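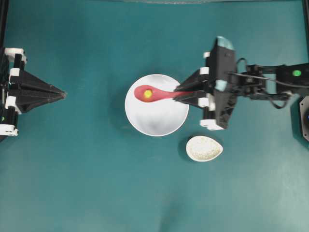

3.2 Tableware and Surface

The spoon-carry item uses three loose objects: a round white bowl, a red plastic spoon and a small yellow ball. The spoon is 214 mm long, measured along the handle from tip to tip. The objects were chosen from the Kleinschmidt tableware list, which was compiled for studies of everyday serving and contains 50 entries sorted by outline, color and depth of the scooping part. Earlier work with this list (Ostermann and Schwerdtfeger) paired each spoon with a bowl of the same color. We did not retain that pairing. A red spoon over a white bowl can be segmented by color alone at every position over the rim, and the ball stays distinct from both.

The scoop of the spoon is rounded, oval and shallow. Shallowness matters more to the outcome than length. In a deep scoop the ball settles against the back wall and will tolerate a considerable tilt before it moves. In a shallow scoop it responds to small rotations about the handle axis, and the carry becomes a test of how level the spoon is kept. Pilot carries in January with a deeper serving spoon produced almost no drops and therefore no usable spread in the scores. The deeper spoon was removed from the set.

The handle is long and tapers away from the scoop. When the spoon is over the bowl, the handle extends past the rim, and the grasp is made outside the rim so that the interior of the bowl remains clear. Grasps made farther back along the handle lengthen the lever between the grasp and the ball. The protocol allows them but scores them separately (Section 3.4).

The bowl has a slightly raised rim and a smooth interior. Two features of the rim affect the score. The first is contact: a spoon that touches the rim while loaded receives a transmitted shock, and the ball may leave the scoop on either side. The second is visual. The rim and the interior are both bright, and under overhead light the boundary between them is weak. We therefore mark the rim position from the shadow the bowl casts on the surface, which is soft but has adequate contrast in nearly all recordings. The bowl is not fixed down. If it slides during a carry, the displacement is logged and the carry continues.

3.3 Background and Lighting

The work surface is flat and teal. Its color was selected after a comparison of four sheets supplied by Ferard. White was rejected on account of the bowl, and a dark gray sheet hid the shadow used for the rim estimate. A tan sheet performed well for the bowl and spoon but poorly for the yellow ball. Teal gave acceptable separation for all three objects and was adopted for the remaining 275 carries.

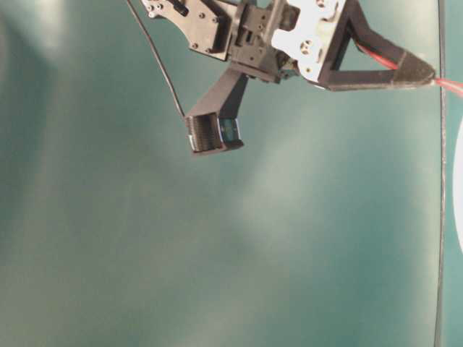

Separation from the background was computed in a hue-based space, with lightness excluded. Lightness is the less reliable channel on this sheet: the surface carries lighter and darker mottled patches, and the apparent tone shifts with the position of the camera. A threshold tuned on one view does not transfer to another. With hue alone, one threshold for red and one for yellow served all views, and only the white bowl needed a second criterion. For the bowl we used low saturation combined with a closed, near-elliptical outline.

Reflections are the main remaining source of error. Pale patches of glare on the sheet have low saturation and can be taken for part of the bowl where the two overlap in the view. The outline criterion removes most of these cases – glare has no defined edge, while the rim does. In 12 recordings the overlap was severe enough that the bowl outline was drawn by hand by one annotator (Lockyer) and checked by a second (Fröhlich). 

Figure 2. Blue-green surface at very close range and out of focus. The tone varies gradually, with a pale, irregular highlight right of center and glare toward the upper left.

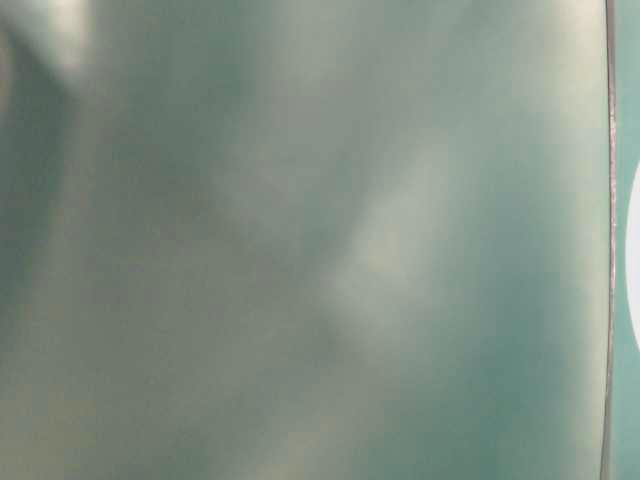 3.4 Scoring of the Carry

A carry begins when the spoon is loaded and clear of any support, and ends when the ball rests in the bowl, rests on the surface, or has left the work area. Three outcomes are recorded accordingly. A ball that strikes the rim and then falls into the bowl counts as delivered, with a rim-contact flag. A ball that enters the bowl and bounces out counts as dropped.

Levelness is reported as the mean rotation of the scoop about the handle axis over the carry. Rotation is estimated from the aspect of the scoop outline, which is unreliable when the ball covers much of it – in such frames the previous value is held.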